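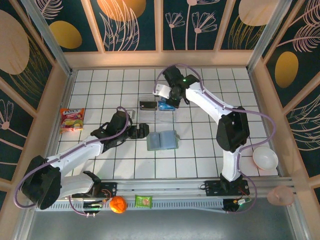

Why don't the tiles in our bathroom touch each other, a reader in Fustedley wants to know, and did the person putting them up just run out of tile?

What a good thing to wonder about! Most of us look at tiles every single day, usually with a toothbrush in our mouths, and hardly ever think about the thin lines running between them. Some are gray, some are white, and some, like the dark green ones between the white squares at the top of the page, are chosen to show up nicely. So let's talk about those lines, and about the tiles too while we're at it.

What is a tile made of?

Lots of tiles begin as clay, a special kind of soft, sticky earth that people dig out of the ground. (Other tiles are made of stone, glass or even cork, but clay is a very old favorite.) The clay is cleaned, mixed, pressed flat and left to dry. Then it goes into a kiln, and a kiln is an oven so hot that your kitchen oven would feel quite chilly beside it. The heat changes the clay for good. You can stir dried mud back into wet mud by adding water, but you can't do that with a baked tile, however long you soak it.

Many tiles also get a coat of glaze, a thin layer that melts in the kiln and turns into a kind of glass. That is what makes a bathroom tile shiny and smooth, and it's why a splash of toothpaste wipes off so easily.

So what are the lines?

The lines are called joints, and the stuff inside them is called grout, which rhymes with "trout." A very common sort of grout is made from cement, fine sand and water, stirred up until it looks a little like thick cake batter. Please don't taste it, though, and don't poke it with bare fingers either. Wet cement can hurt your skin.

The gaps are left there on purpose. Imagine trying to put a puzzle together when some of the pieces are a tiny bit too big. One fat piece would push its neighbor, and that piece would push the next, and by the time you reached the other side of the table the whole row would be crooked. Tiles are never all exactly the same size. The differences may be thinner than a fingernail, but they add up. The old changing room at the Prirkar swimming pool has 786 tiles on one wall, and if every one of them was only a hair too wide, the last tile in each row would have nowhere to go! A little gap beside each tile lets the tiler hide those differences, so the lines look straight to you and me.

There is another reason, and I like this one best. Walls and floors move. You can't feel it, but a floor swells a very small amount when it warms up and shrinks again when it cools. Wood moves when the air is damp, too. Tiles jammed tightly together can push up in the middle like a tent when the floor moves under them. Where a floor meets a wall, builders often use something rubbery in place of ordinary grout, and it can squash and stretch a good deal more.

How does the grout get in there?

First the tiles are stuck down with a sort of glue or mortar. To keep the gaps even, the tiler often tucks little plastic crosses in at the corners, where 4 square tiles meet. When the sticky layer has hardened, out come the crosses, and the tiler spreads grout right over everything with a flat rubber tool called a float. It looks like a dreadful mess, as if somebody had iced the floor. But the float squeezes the grout down into the gaps, and a damp sponge takes the extra off the tops. Then there's a good deal of waiting around while the grout gets hard.

Why do the lines get dirty first?

Glazed tile is smooth, so dirt has very little to hold on to. Cement grout is full of tiny holes, much too small to see, and water and grime can creep into them. Some people brush on a sealer, a liquid that helps block up the holes, and then the lines stay cleaner for longer.

Try it yourself

You'll need some 33 squares of cardboard, a sheet of paper and a pencil. The squares should all be cut by hand, without a ruler, so they come out a bit wobbly.

First, lay a few rows with the squares pushed tightly together. Watch what happens to the lines as you go along.

Next, take the squares up and start over, leaving a gap about as wide as your pencil lead. Nudge each square a little until the rows look straight.

Which way was easier? Try it with triangles next, if there's any cardboard left.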